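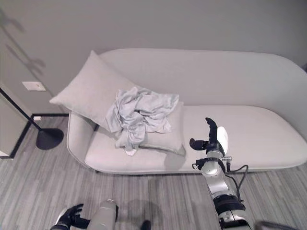
Cleaning codes on upholstery labels

The letter on the tag under the seat deck refers to the cleaning agent the cover fabric will tolerate. W means water-based cleaners. S means solvent only. WS allows either, and X means vacuum or brush and nothing wet at all. The code covers the face fabric. It says nothing about the filling, the backing or the thread used in the piping, and these account for most of the complaints that reached us after the May issue.

Pale fabrics need the most care. Over-wetting draws soil and old finish up from the backing, and it dries as a brown ring at the edge of the damp area. Clean a whole panel from seam to seam – never a spot in the middle – and blot with a white cloth. Removable covers follow the same code as fixed ones unless a separate wash label is sewn in. A zipper is not a wash instruction.

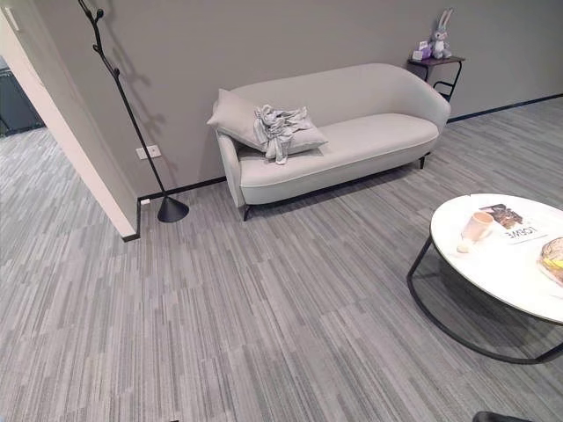

Mixing and testing

For code W fabrics, the Skuster guide gives 900 ml of cool water to 3 ml of clear dish soap. Whip it and apply only the foam. Test on the back of a skirt or the underside of a cushion, and leave the patch overnight before judging the color. On piped edges, work along the cord with a soft brush. Rinse with a damp cloth, 2 passes, then dry with moving air and no heat.

Rayon and viscose blends can carry a W tag and still stiffen or flatten when wet. If the fiber content is not listed, treat the piece as S.

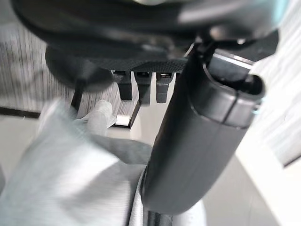 Nikau Ellery writes that the overnight test is too short for linen blends, and that a ring on one of his chairs did not show until the second day. He now leaves the patch for the weekend and checks it in daylight. Tayla Grimshaw asks whether foam is safe on code WS velvet. It is, provided the pile is brushed in one direction while still damp.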